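May 8, 2023

Bench notes, staplers. Picking up from the April page, where I left it at "the blue one jams, look into it."

Sorted the drawer first. Etelka had put all the desk staplers in one tray and the long-arm one in with the booklet supplies, so I left it that way. The long-arm is fine and I'm not touching it.

The blue one went through the usual check. Opened the top arm all the way, cleaned out the track with the soft brush, pulled two bent staples out of the front with the fine pliers. One of them was a Dinsa staple, slightly wider in the crown than what we normally load. I think that is most of the trouble. Somebody topped up a half-full strip from the wrong box and the two kinds don't sit level in the track.

Loaded a fresh strip from the Stevitz box and ran test sheets. 2 sheets, fine. 5 sheets, fine. Went on with scrap from the recycling bin until I had done 200 closures, all on ordinary copy paper. 69 in, I got one staple with a leg folded outward. Couldn't get it to do it again. No full jams.

Legs close flat on the back. Slight lean to the left on some of them, the same lean we saw in April, so it isn't from the staples. Could be a little play where the arm meets the base. I wiggled it by hand and there is some movement side to side, but I don't have another of the same model to compare with.

Blue stapler, white board on the table:

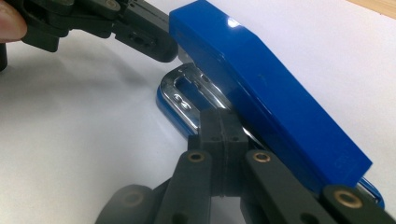
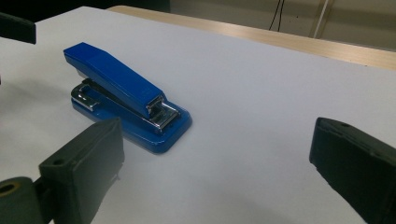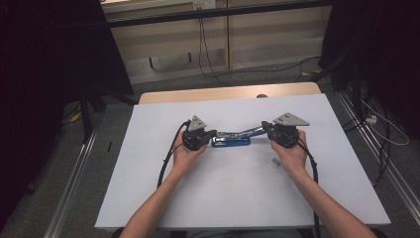
Next thing is the spring. When I open the arm and let it drop, it comes down slower than I'd like, and the pusher hangs up for a moment near the front of the track. Put one drop of light oil on a cotton swab and ran it along the inside edge, then wiped off as much as I could. Better. Don't use the spray can for this, it gets on the paper for a week afterward.

Eluned asked if we should just replace it with a Forusel. My view is no, not yet. It does the job for handouts and it is only the mixed staples that made it look worse than it is. If the lean gets bad enough that the legs miss the grooves, then yes.

Staple boxes: I moved the Dinsa box to the upper shelf and wrote LONG-ARM ONLY on the lid. Stevitz box stays in the drawer next to the staplers. Please don't combine open strips. If there's a short piece left over, use it up or throw it out.

The Daltevex remover is missing its rubber grip on one side. Still works, but it digs into your thumb. Etelka says she has a spare grip at home and will bring it in.

Still to do:
Check the lean again after the next handout run, same paper.
Try the test with the thicker cover stock, single sheet plus cover.
Sweep up under the bench, there are staples in the carpet by the leg on the window side and I found one with my knee.
Ask Eluned where the box of scrap went, I used up most of what was in the bin.

Left the blue stapler loaded and back in the tray.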